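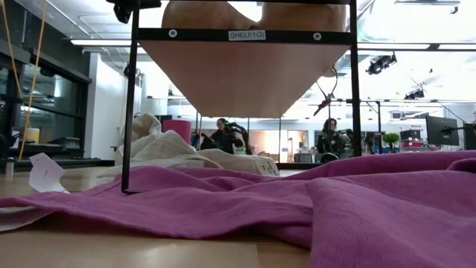 Black metal shelving with a location label, SHELF1(3), on the crossbar.

Linura changes storage codes at Makokha depot

22 Jun 2024

Linura, the household goods reuse service, has replaced the location codes at its Makokha depot and closed its old paper stock register. The new system covers 1620 storage positions on two floors and applies to all items received from this week.

Under the previous arrangement, goods were filed by donor number. A set of bowls and a set of curtains from the same house shared one code, even when they were stored on different floors. Staff had to check the register, then a second list kept at the loading door, before an order could be picked.

Each position now has its own code, and the item record points to that code only. If an item is moved, the record is updated at the time of the move. Donor details are held in a separate file and no longer appear on the shelf.

"The old codes told us where a thing came from. We needed them to tell us where it was," said Asnakech Mekonnen, depot manager. She said most picking errors last year involved split donations — goods that arrived together and were stored apart.

The stock database was supplied by Clarko and set up by Rin Tamura, who also converted the existing records. Entries with no confirmed location were marked as open and will be checked by hand. Fabrics and bedding will be checked first, followed by kitchenware. Lamps and small appliances remain in a locked area until they have passed electrical testing, and keep their test numbers in addition to the new code.

Partner shops will see two changes. Order forms must now give the item number in full, and returns must be sent back with the original slip attached. Returns without a slip will be held for three days before they are put back into stock.

Linura's smaller depot at Nastel will keep its current codes until December. Crescencio Prieto, who runs the site, said its upper floor is being rewired and the shelving there cannot be numbered until that work is finished.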